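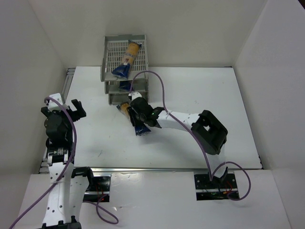
February 2026

Well, I've been bad about writing in here. Last entry was before the holidays and it was mostly me complaining about the gutters, so let's start fresh.

Choir is back on! Krystyna Malinowski called on Sunday night (I was in the bath, I let it ring, she called again) and wanted to know if I'd move down to second alto for the spring concert. I said yes before I'd thought about it, and now I've been humming the wrong line all week. It's a strange thing to sing a piece you've known for years from a different chair. My part used to go up at the end of the Uysal and now it just sits there on one note while everybody else has the fun. I kind of like it, though. You hear so much more when you aren't hanging on for dear life up top.

Rehearsal was long. We did the first two pages over and over, and the tenors still came in early. Somebody had turned the heat way up in the hall and I'd worn my big gray sweater with only an old pajama shirt under it, so off it could not come. Sweated through the whole second half. Note to self: layers, and decent ones.

Afterward a few of us went over to Zarkine for soup. They've changed the menu again and the lentil is gone, which I'm taking personally. I had the mushroom and it was fine. Krystyna had brought her music along and marked up my breaths for me in pencil right there between the bread plates, and she's so particular about it, little commas everywhere, but she's right every time. I got home after ten and couldn't sleep, of course. Sat up with toast and the crossword and got everything except the bottom left corner.

What else. The car is making the noise again, but only on left turns. I've been planning my errands around right turns, and you can get to the pharmacy that way but not the library. I'll call the shop tomorrow (I said that last week too).

Mom's knee is better. She walked all the way to the mailbox and back and then phoned to tell me about it, with a full report on the neighbor's recycling. She wants to come to the concert, so I need to ask about seats near the aisle, and whether that side door has a step. I think it does.

I've got 4 more rehearsals to learn this thing. Tonight I'm going to play the alto line on the keyboard with one finger until the dog leaves the room, then fold the laundry that's been on the chair since Saturday. Need stamps, birdseed, and a new pencil with an eraser that erases.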